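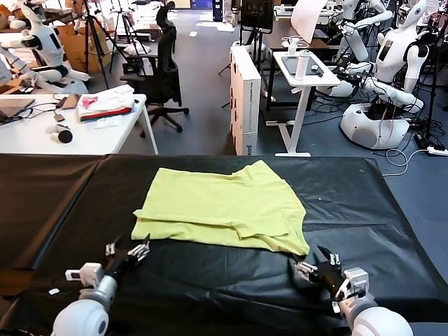 A lime-green T-shirt on the folding table at Nivance, with both robot hands close by.

Laundry lessons at Nivance

I dropped in on the Nivance workshop on Fri 15 September to see how you teach a robot to fold a T-shirt, and I came home a lot more patient with my own laundry pile.

The way they do it is remote control. An operator puts on a pair of tracked gloves, moves their own hands, and the robot's black, many-fingered hands copy along over a table covered in black plastic. Every fold gets recorded, the good ones get kept, and the software (they call it Hulau) learns from those. The team wants 3,000 good folds before it lets the robot try a shirt with no person steering. They had 900 when I visited, so there's a way to go!

I got a turn in the gloves too. Sleeves are the worst – you pinch where you think the fabric is, and you get air. My best fold took me 32 tries and still looked like something from the bottom of a gym bag. The regular operators make it look easy, but they told me it takes weeks to stop reaching too far.

What surprised me was how much they fuss over bad folds. If a hem slips, the operator is supposed to go back and fix it on the recording, so the robot sees what fixing looks like. I'd figured they would just throw those away.

Towels are next, and pants after that. Nivance hopes to show the whole thing to the public in April, and I've already asked for another go with the gloves.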